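Haushaltsrobotik: Tisch abräumen bleibt anspruchsvoll

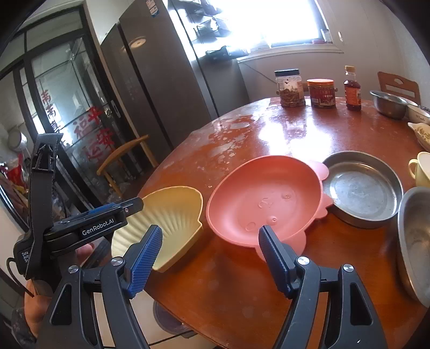

Zwei handgeführte Greifgeräte am Esstisch, dazwischen eine gelbe Schale in Muschelform und ein rosafarbener Teller in Bärenform.

Die Arbeitsgruppe Vurnon hat ihren Zwischenbericht zur Frage vorgelegt, welche Tätigkeiten in Küche und Haushalt sich derzeit maschinell ausführen lassen. Grundlage sind 3944 Greifvorgänge mit Alltagsgeschirr. Einzeln stehende, feste Gefäße wurden in 85 Prozent der Fälle sicher aufgenommen. Deutlich schwächer fielen die Ergebnisse bei flachen Tellern aus, deren Ränder einander überlappen – ebenso bei spiegelnden Tischplatten und Edelstahlschüsseln.

»Von einem selbstständigen Abräumen des Tisches sind wir noch entfernt«, erklärt Projektleiterin Elvira Escobar. Für den Einsatz in Privathaushalten spricht der Bericht daher keine Empfehlung aus. In der Werkstatt des Partnerbetriebs Palomino, wo Teile gleicher Form sortiert werden, soll die Erprobung dagegen fortgesetzt werden.

Für die zweite Projektphase sind 200 weitere Aufgabenfolgen vorgesehen, darunter das Stapeln von Schalen und das Verschließen von Gläsern. Der Abschlussbericht erscheint im August.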